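Trurdale Laundry: your questions

Do you wash towels and bedding together?
No. Towels go in on their own at 60 degrees, and bedding follows in a separate load. Bags left by 11 in the morning are ready the next day. 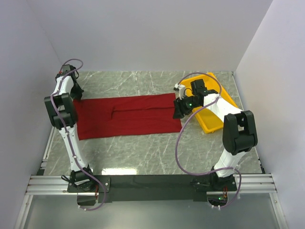
Will colours run?
New dark or bright items can lose dye for the first few washes. Tell us at the counter and we will wash them apart. Anything strongly coloured, like the red cloth lying flat by the yellow tray, is best kept away from whites.

Do you collect?
Yes, in Trurdale and Skernis, every Thursday. There is a 2 bag minimum.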